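Grileck countertop microwave, white, reconditioned

Ultlow Kitchen Seconds > Small appliances > Microwaves

Price: £80
In stock: 3
Listed: 2025-11-24

I've had a soft spot for these ever since one turned up in a box of bits from a house clearance, and I've been buying them in whenever I can find them. It's a plain white countertop microwave with a flat top, a door with a window in it and buttons you can press with your elbow if your hands are covered in flour (I do). No app, no talking, no fourteen kinds of popcorn – you put your soup in and you get hot soup.

The time buttons are what I like most. Under the display you've got 10, 1 and 5 printed in a row, so you tap your way up to the time you want and off it goes. The pinkish-orange button lower down is easy to pick out from the grey ones, even first thing in the morning without my glasses on.

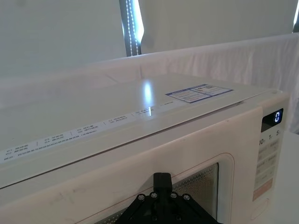

Cleaning is a doddle, by the way! The top is smooth and glossy, so a damp cloth does it, and I leave the maker's stickers on because the repair shop will want the model details if you ever need them. Please don't peel them off. And don't use scouring pads on the panel, the printing on the buttons is faint enough already.

Every one I sell goes to Edeltraud Thaler first. She does the electrical safety check, runs a mug of water through it and gives the turntable a good scrub. If she isn't happy with it, it doesn't go on the shelf.

Do measure your worktop before ordering. You want 10 cm clear behind it and a bit of space above, so it's no good squeezed under a low cupboard. I had mine next to the Rüegg bread bin for ages and it was fine there.

Delivery is free within Hesden, or you can collect from the shop and I'll carry it to the car. Further afield, drop me a message with your postcode and I'll get a price from the courier. Returns within 400 hours of delivery (yes, hours – it's a long story), with the plug and plate included please.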